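Keeping oil off a butcher-block table we eat at

Moved into a rental in Avergate with a light butcher-block table that came with the place. The finish is shiny and I'd like to keep it that way.

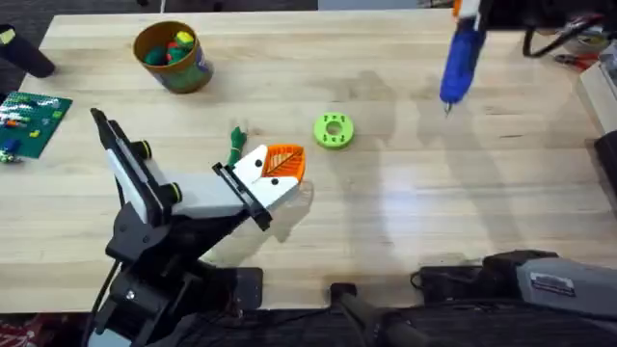
My worry is cooking oil. We eat at it every night and I don't know if the top was varnished or only oiled. The landlord says "just wipe it down," and the lease holds back some 2000 for furniture damage. Do I need to put anything on it, and what should I clean it with?

Burgi Kaufmann
3 comments
2026-05-30

Tap water test first. Put a few drops on a corner and leave them for 8 minutes. If they sit up in beads and wipe off without a mark, there is a film finish on it, and oiling it does nothing except leave it sticky. Use a damp cloth with a little dish soap, then dry it. If the spot goes dark, it's an oil finish and you can rub in food-grade mineral oil. Check with the landlord before you do that, and get the answer in writing.

prerkstead_joiner
Helpful (8)
Share

we use vinegar on ours never had a problem

Nägeli1734
Helpful (0)
Share

I would skip the vinegar, it dulled the varnish on my counter over one winter. Agree with the water test. Also take dated photos of the top now and email them to the landlord. Felt pads under anything heavy, and lift things when you move them. I had a scratch as long as my hand from one flower pot.

Skevetti
Helpful (3)
Share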